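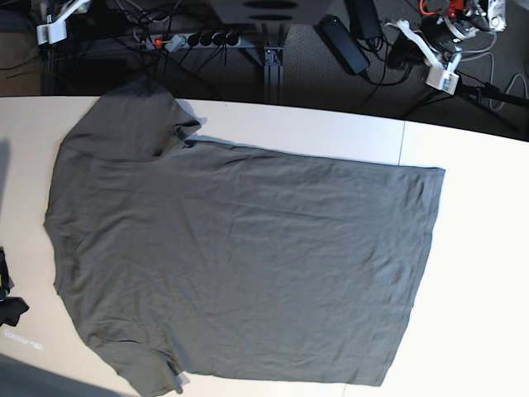

4. Changes to the folding task at the Wurnport site

4.1 Division of work before and after installation

Until January the folding room at Wurnport was staffed by two teams, each working at long tables and each responsible for a garment from the moment it left the dryer to the moment it was bagged. A folder would shake out the item, check it for marks and open seams, fold it and place it on the stack. The four actions were treated as one job, paid at one rate, and a new member of staff was expected to learn them together over the first 27 shifts.

The Clivex folding cell separates these actions. A person lays the garment flat and inspects it, the two arms make the folds, and a second person checks the result and clears the table. The post of folder has been replaced on the rota by two posts, called "presenter" and "finisher" in the site's own documents. Both are graded one step above the old post. Figure 4 shows the work at the table.

The presenter's task is the more demanding of the two. Short-sleeved shirts are laid with the sleeves open, and the presenter is asked to leave them alone once they are down, even where a cuff has turned over slightly. Several staff found this difficult. Fionnuala Mulcahy, who had folded at the site for nine years before the change, told us that her hands "go to straighten it before I have decided anything", and that in the early weeks she kept them in her pockets while the arms were moving. 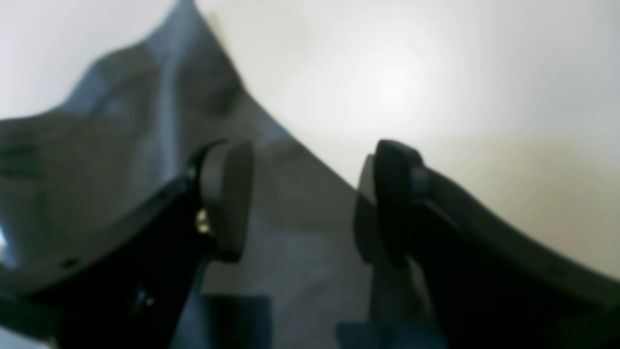

The habit matters to the measurement of output as well as to safety. Every time a hand enters the marked area the cell stops and must be restarted from the panel, and the stop is logged against the presenter on duty. Over the study period the log held 3023 garments and 40 stops of this kind. Staff accepted that the stops had to be recorded but objected to their names being attached. After discussion with the research team the site removed names from the weekly sheet, though they remain in the underlying record.

Figure 4. Work at the folding cell, Wurnport.

4.2 Attention and waiting

Under the old arrangement there was little waiting. Folders set their own pace within the hour and talked across the table as they worked. Presenters now spend part of each cycle watching, and they described this as tiring in a way that folding was not. The finishers, who work on the far side of the cell, reported the opposite problem: garments came to them in an order they could not see in advance. 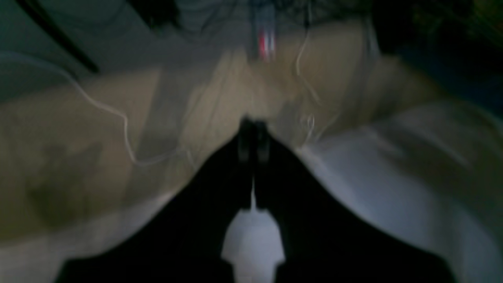

Responsibility for minor faults was the least settled question at the time of our visits. The Talia agreement, under which the cell was installed, assigned all technical work to the supplier's engineer, who attends from Rivas and is not on site every day. In practice, small matters were dealt with by whoever was nearest. Keeping cables in order is one such matter. Thin white cables can be seen beyond the closed fingers of the gripper in the third part of Figure 4, and the agreement does not say which post, if any, should see to wiring of this kind. Presenters regarded it as outside their grade, while supervisors regarded it as ordinary tidiness.

The site has since set aside a fund of 1800 euro for training two members of the folding staff in first-line upkeep. Mulcahy has applied for one of the places. Whether the training will carry a further change of grade had not been decided when the interviews closed, and the matter is taken up again in Section 6 with the results on pay.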